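Gray tabletop looks patchy after oiling

I put oil on a secondhand table in September and the top still looks uneven. Do I have to sand it all off? I used 6 ounces on the whole thing.

Tuncay Aksoy
Dundside

Probably too much oil. Wipe it with mineral spirits and a clean rag, let it sit overnight, then look again. If it feels sticky, scrub lightly with a fine pad along the grain. Lay the rags flat outside to dry, they can catch fire in a pile.
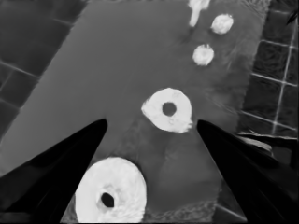 Gray tabletop, faint swirls toward the right

Swirls can also come from an orbital sander. Go over it by hand with 100 grit, then 200 or close to it, and wait 12 hours between coats.

Ayten Coşkun

Just paint it. I did mine and it's fine.

Shih-chieh Hsieh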